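The course brochure from Dridlow promised that 48 hours of "lean thinking" would change how I work. It cost my employer 592 pounds a head, and I came home with a lanyard and a habit of distrusting the word "efficient".

I have nothing against doing things quickly. I do object to the idea that every job has a fat layer waiting to be trimmed, and that the person best placed to find it is someone who has never done the job. Nathalie Baert, who ran our sessions, had 85 slides and a stopwatch. She timed us making tea.
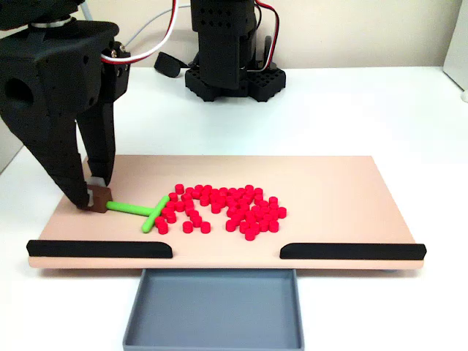 Efficiency, as sold in these places, means removing whatever can't be explained in a meeting. Slack goes first, then spare stock, then the older colleague who knows which customers pay late. A bright lime-green tool shaped like a T is easy to defend, as anyone can see what it is and give it a line in the budget. Knowing when to leave a thing alone is harder to put on a form, so it gets cut.

My last office tried it in May. Sunuteck, our supplier, was told to deliver only what we needed for the day. By the second week we were paying for couriers, and the saving - 1127 pounds on paper - had gone before anyone had printed the poster about it.

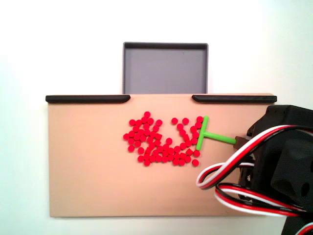 A gap between two black rails, with a grey tray behind it.

I asked Baert what happens when the spare capacity turns out to be the part that was working. She said that was a question for the advanced course. I haven't booked it, and I still make my tea the slow way.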